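Broron Glovebox Document Wallet
Item 551

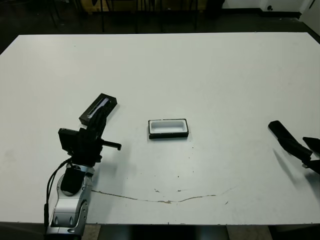

Black lid and open box tray on a white tabletop.

If you've ever been asked for proof of insurance and pulled out a fistful of napkins and old oil change receipts, you'll love this wallet! The Broron keeps your insurance card, registration and roadside assistance papers together, and it's slim enough to sit under the owner's manual in most gloveboxes.

Inside there are 2 clear pockets sized for state registration forms (fold once, no trimming) and a smaller one for the insurance card. The card pocket opens on the short side, so you can slide the card out with one hand and leave everything else where it is. Behind the pockets is a pad of accident report sheets with space for the other driver's name, plate, insurer and policy number - all the stuff that's so easy to forget when you're standing on the shoulder with trucks going by.

We changed the closure in December. The old snap got stiff in cold weather, and a lot of you wrote in about it. The new one is a wide hook-and-loop tab, and we think it's a big improvement.

Drivers with more than one car often keep one in each and write the plate number on the spine label. A pencil works best there, and ink is fine too if you let it dry.

Cover: Kuzmenko gray or Birham blue
Report pad: 100 sheets, refills sold separately
Price: $19
Ships from: Sisberg warehouse

Check with your state before you rely on a photocopy of your registration. Some want the original in the car.

Page updated 2022-01-10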